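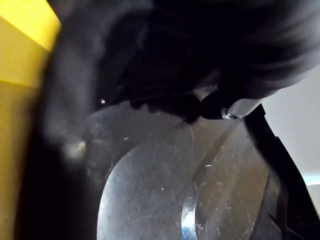
Início Produtos Manuais Peças Assistência Contato

4. Instalação e primeiro uso da lavadora de carpetes Skokine

Esta seção vale para os modelos Skokine Carré e Skokine Brurkham. A montagem da alça está na seção 3.

4.1 Preparação do ambiente

1. Retire os móveis leves e os tapetes soltos.
2. Aspire toda a área a seco, nos dois sentidos.
3. Confira na etiqueta do carpete se a lavagem com água é permitida. Carpetes de lã, sisal ou juta não devem ser lavados com este aparelho.
4. Faça um teste de cor em um canto escondido: umedeça um pano branco com a solução, pressione por um minuto e observe se há transferência de tinta.
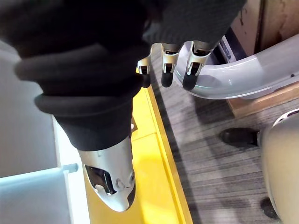 Fig. 2 – Piso com carpete cinza.

Nota: em carpetes colados, verifique as emendas antes de molhar. Emendas soltas devem ser coladas de novo e secar por completo.

4.2 Enchimento do reservatório

1. Desligue o aparelho e tire o plugue da tomada.
2. Puxe a trava lateral e levante o reservatório de água limpa.
3. Encha com água morna da torneira até a marca MAX. A capacidade é de quase 3 litros.
4. Acrescente uma tampa medida do detergente Bondstead. Não use sabão em pó, amaciante nem água sanitária.
5. Encaixe o reservatório até ouvir o clique.

CUIDADO: não use água fervente. O reservatório pode deformar e a garantia não cobre esse dano.

4.3 Lavagem

1. Ligue o aparelho na tomada. A potência é de 2.000 W; não use benjamim nem extensão fina.
2. Coloque o seletor na posição CARPETE.
3. Aperte o gatilho e avance devagar, em linha reta, até o comprimento do braço.
4. Solte o gatilho e volte pela mesma faixa, só com a sucção.
5. Repita a passada seca até que não suba mais água pelo bocal transparente.
6. Passe para a faixa seguinte, com uma pequena sobreposição.

Nota: se houver espuma no reservatório de água suja, pare e esvazie. Use metade da dose de detergente no enchimento seguinte.

ATENÇÃO: não lave sobre tomadas de piso nem sobre caixas de passagem.

4.4 Depois do uso

1. Esvazie os dois reservatórios e enxágue.
2. Retire os fios e cabelos presos na escova.
3. Deixe as peças abertas até secarem.
4. Mantenha o cômodo ventilado e não recoloque os móveis com o carpete úmido.

O filtro de espuma (código 3.586) deve ser trocado a cada 11 meses. Para o procedimento, consulte a seção 6.

Revisão do manual: 7 ago. 2024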